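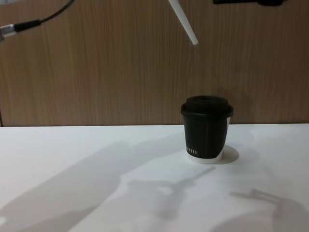

Tuesday, May 3, 2022
By Nelly Huamán

Paper cups with lids: keeping a white table clean

Press the lid down around the whole rim with the thumb, then check the seam side of the cup. Most drips start where the seam meets the lid. Turn the drinking hole away from it.

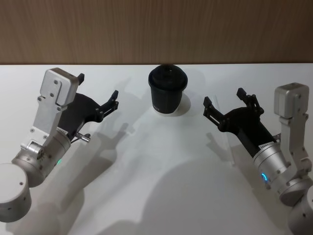 Set the cup well back from the front edge and clear of sleeves and elbows. Carry it by the body, never by the lid. For a matt white top, wipe rings at once with a damp cloth and a drop of washing-up liquid, then dry.

For an old ring, mix 15 g of bicarbonate of soda with a little water. Leave the paste on for five minutes, wipe off and rinse. Test a hidden corner first.

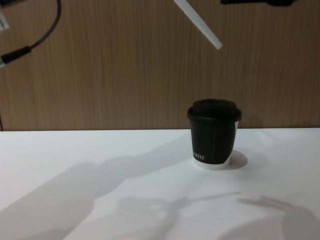

Do not use scouring powder or a green pad, as both leave shiny patches on a matt finish. Empty cups before binning and put the lids in separately if your council takes them.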